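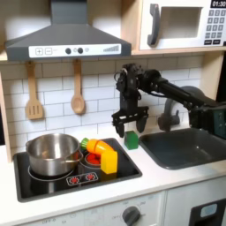
Kitchen Ventilation: Makeup Air and the Revised Altden Checklist

The makeup air section of the Altden residential checklist has been rewritten, and the new text applies to permits filed from 4/2/24 onward. Most of the questions sent to this office over the winter concerned range hoods installed in tight houses, where the hood pulls out more air than the building can let back in. The revised section deals with that case first. It also changes how pan position is treated during the capture test. A saucepan on a left burner, with the handle turned to the right over the rear burner area, is a common way to leave a pan on a stove, and the old test did not allow for it. The old sheet called for one pot centered under the hood. The new sheet calls for two runs, one on the burner nearest the hood's centerline and one on the burner farthest from it, and the lower result is the one that gets written down.

Capture is affected by how far the hood overhangs the burners, how high it is mounted, and how much the room air is moving. Of these, the mounting height causes the most trouble in the field. Homeowners raise the hood for headroom and then run the fan on high to make up for it. The fan gets louder, the room goes further into negative pressure, and the front burners are still poorly covered. Lowering the hood to the height printed in the manufacturer's instructions should be tried before a larger fan is considered.

Cletus Kowalczyk ran the new procedure in a two-story house on the Numholm side of town in the last cold spell. The hood there was a Nalason wall unit with a nominal rating of 732 cubic feet per minute. With all windows shut and the clothes dryer off, measured flow at the outside termination was 331. The duct had four elbows and a length of flexible pipe above the cabinet. After the flexible pipe was taken out and replaced with smooth rigid duct, the reading improved, and the fan could be run one speed lower for the same capture on the far burner.
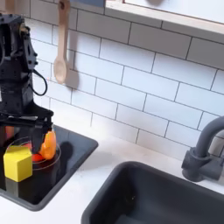

The rest of the shortfall in that house came from the supply side. There was no dedicated makeup air inlet, so air was entering through the dryer vent, the bath fan dampers and the gap under the garage door. The checklist now asks the inspector to close the interior doors, start every exhaust device in the house at its highest setting, and take the pressure reading with reference to outdoors. If there is a naturally vented water heater or furnace on the premises, the draft has to be checked with the exhaust devices running. A draft that fails under those conditions fails the inspection, whatever it does with the fans off.

Passive inlets are still accepted for smaller hoods. They must have a damper that closes when the hood is off, and the damper has to be reachable for service without cutting drywall. For larger hoods the inlet must be powered or interlocked so that it opens when the hood starts. The Yüksel interlock kit has been accepted on several jobs this season. Its pressure switch should be mounted on a straight run of duct, well away from the first elbow, or it will chatter at low speed.

Tempering the incoming air is left to the designer, but the checklist includes a note on where the inlet may discharge. Cold air dropped directly behind the range spoils capture on the rear burners and brings complaints from whoever is cooking. Discharging into an adjoining room or low along a toe kick on the opposite wall has given better results. An inlet beside the return grille of the heating system is allowed if the furnace manufacturer's minimum return temperature is met.

Two smaller changes should be noted. Grease filters must be in place during all flow readings, and readings taken with the filters removed will be sent back. The termination hood must have a free-moving flap and no insect screen. Screens on kitchen exhaust clog quickly with grease, and one removed in June was almost solid.

The revised sheet runs to 21 lines on a single page and replaces both earlier versions. Copies are at the front counter. Contractors with open permits may finish under the old sheet or switch to the new one, but the two may not be mixed on the same job. Questions on the pressure reading go to Cletus Kowalczyk.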